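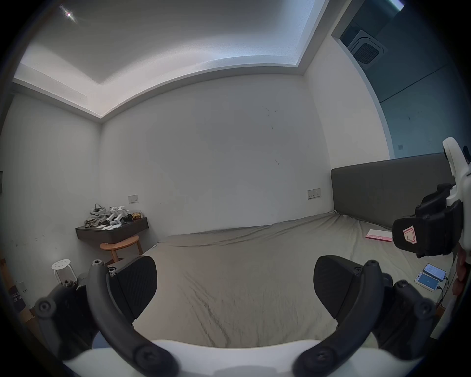 Chambre, mur du fond et plafond à corniche lumineuse.

Contrôle avant diffusion : campagne display et contenus de marque
Annonceur : Vekine (linge de lit et ameublement)
Régie : Cluneck. Serveur publicitaire : Cultorard
Date du contrôle : 2023-10-07
Périmètre : formats display, article sponsorisé, vidéo courte, pages d'atterrissage

Cotation : C = conforme ; NC = non conforme ; R = réserve, diffusion possible sous condition ; SO = sans objet.

1. Identification publicitaire

1.1 Mention « Publicité » ou « Sponsorisé » présente sur chaque format : C.
1.2 Mention lisible sans défilement sur mobile : R. Sur l'article sponsorisé, la mention passe sous le chapô lorsque le titre occupe trois lignes. À remonter au-dessus du titre.
1.3 Nom de l'annonceur associé à la mention : C.
1.4 Mention conservée lors du partage sur les réseaux : NC. Le titre de partage reprend le titre éditorial seul. Correction à la charge de la régie, gabarit à livrer avant mise en ligne.

2. Sécurité de marque

2.1 Liste d'exclusion de domaines chargée dans Cultorard : C. 800 entrées, version de juin.
2.2 Liste de mots-clés bloquants : R. Le mot « draps » est bloqué par correspondance large et écarte une partie de l'inventaire maison. Passer en correspondance exacte, puis relancer la simulation.
2.3 Catégories sensibles désactivées (faits divers, conflits, jeux d'argent) : C.
2.4 Contrôle du voisinage éditorial sur l'emplacement en pied d'article : NC. L'étiquette de mesure Shetty n'est pas déclenchée à cet emplacement. Le pied d'article reste exclu du plan tant que le point est ouvert.

3. Trafic invalide et vérification

3.1 Fichier ads.txt des éditeurs retenus à jour : C.
3.2 Chaîne de revente déclarée, 2 intermédiaires au maximum : C. Deux chemins plus longs ont été retirés du plan.
3.3 Filtrage avant enchère actif : C.
3.4 Seuil d'alerte sur le taux de clic anormal : R. Seuil fixé au niveau de la campagne, à décliner par domaine. Un domaine isolé ne ferait pas bouger la moyenne.
3.5 Rapprochement des impressions entre Cultorard et Shetty : SO avant diffusion. À effectuer sur le premier relevé.

4. Formats et poids

4.1 Poids initial des bannières : NC sur le grand pavé, qui dépasse de 30 Ko la limite inscrite au cahier technique. Compresser le visuel de fond, conserver le logo en vectoriel.
4.2 Vidéo sans son au démarrage : C.
4.3 Sous-titres incrustés : C. Vérifier le contraste sur les plans clairs.
4.4 Image de repli fournie pour chaque format animé : C.
4.5 Comportement en présence d'un bloqueur de publicité : R. L'emplacement se replie correctement sur ordinateur. Sur tablette, un bloc vide subsiste entre deux paragraphes. Aucun contournement du bloqueur n'est autorisé par le contrat.

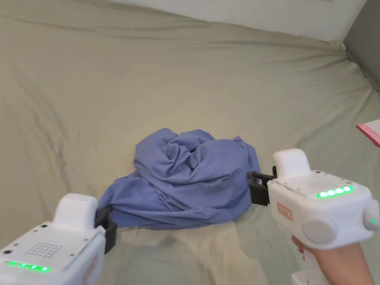
Drap-housse vert sauge, tissu bleu lavande froissé.

5. Consentement et données

5.1 Aucun appel à un traceur publicitaire avant choix de l'internaute : NC. Un pixel de mesure part au chargement de la page d'atterrissage. Point bloquant.
5.2 Refus aussi accessible que l'acceptation : C.
5.3 Durée de conservation renseignée pour chaque partenaire : C, sauf Shetty, fiche à compléter.
5.4 Diffusion contextuelle en cas de refus : C. Testée sur les deux navigateurs prévus au protocole.

6. Contenu sponsorisé

6.1 Texte relu par l'annonceur et par la régie : C.
6.2 Allégations environnementales justifiées : NC. Le terme « écoresponsable » figure dans l'intertitre sans référence. Supprimer le terme ou produire le justificatif.
6.3 Liens sortants balisés « sponsored » : C.
6.4 Droits d'exploitation des visuels : R. La cession couvre le web. L'extension à l'affichage numérique en magasin n'est pas signée.
6.5 Textes alternatifs renseignés : C.

7. Page d'atterrissage

7.1 Cohérence entre le prix annoncé et le prix affiché : C.
7.2 Temps de chargement en connexion mobile : R. Près de 500 ms perdues sur une police secondaire non utilisée. À retirer.
7.3 Paramètres de suivi conservés après redirection : C.
7.4 Formulaire accessible au clavier : C.

Avis

Diffusion non autorisée en l'état. Les points 1.4, 4.1, 5.1 et 6.2 doivent être levés avant nouvelle présentation. Le point 2.4 n'empêche pas le lancement si l'emplacement concerné reste exclu. Les réserves sont à traiter pendant la première semaine de diffusion, avec report au journal de campagne. Le contrôle suivant portera sur les seuls points NC et R, sauf changement de gabarit ou de partenaire de mesure, auquel cas la grille est reprise en entier.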